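February, past eleven at night

I meant to go to bed an hour ago, but I finished the third part of the Kaltthorpe series tonight and I want to get it down while it's still rattling around in my head. It's the documentary Arance put up last week, the one about the ferry town and the people who stayed. I'd been putting it off (four parts! who has the time?) and then of course I watched two in a row with my supper on my knees.

Žydrūnas Mockus narrates, and oh, what a voice, like somebody's uncle reading you the mail. Part two is mostly him going through a box of 457 postcards, and I could have watched him do it all night. I cried at the baker, which I'll admit here and nowhere else.

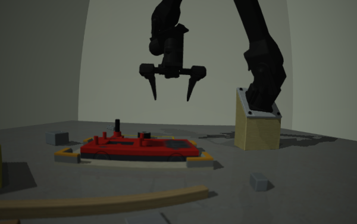
2 min read

My sister thinks it drags, but she gave up 42 minutes in, before the choir even turns up, so I'm not sure she gets a vote. She wants me to try Harahap next, the cooking one, and I suppose I will, though I'd have to sign up for Ivau again and I only just canceled it.

One part left. I'm saving it for tomorrow with the good blanket and the last of the ginger cake, if there's any left by then.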